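Grout lines, efflorescence and a stubborn basement wall
March 20, 2026

The white bloom on the basement wall came back in December, four months after I brushed it off and sealed over it. Efflorescence is salt left behind when water moves through masonry and evaporates at the face. Sealing the face does nothing about the water. I knew this and sealed it anyway, with two coats of Nuluron.

Before touching the wall again I wanted to settle where the water travels. In a tiled face the tile body is usually denser than the joint, so moisture favors the grout. Bare concrete has no such preference and tends to show one wide patch.
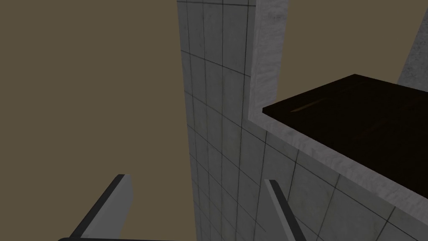 Square gray tile with thin dark joints, next to rough concrete.

My wall is block for the lower part and poured above it. I taped plastic sheet over both parts and left it for 53 hours. The block side fogged on the room side of the plastic -- humid air, then -- and the poured side fogged behind it. That points to water coming through the pour, and I had been blaming the block.

The outside explains some of it. The downspout on the Greka Street side drops next to the foundation, and the soil there has settled toward the house. A roof section of 2,000 square feet sends a lot of water to that corner in a hard rain. I added an extension and regraded the strip with clay soil from Skinner. More than 30 bags, all carried by hand.

Joint layout also matters if the wall gets tiled later, which is still the plan. Long straight joints show every error in the substrate, and a sighting along the face from one end finds a bow faster than a level does.

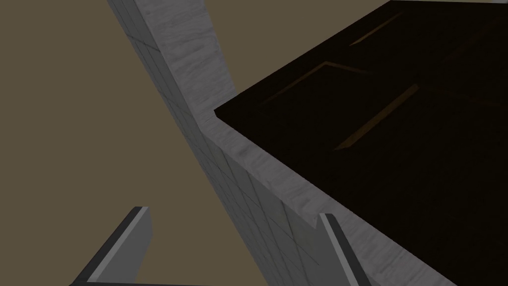

What I am doing next

Nothing on the inside until the wall has been through a wet spring. The Nuluron is coming off with a stripper from Cikico, a small patch first. After that I will repeat the plastic test in the same two spots and write down the humidity, as I failed to do last time.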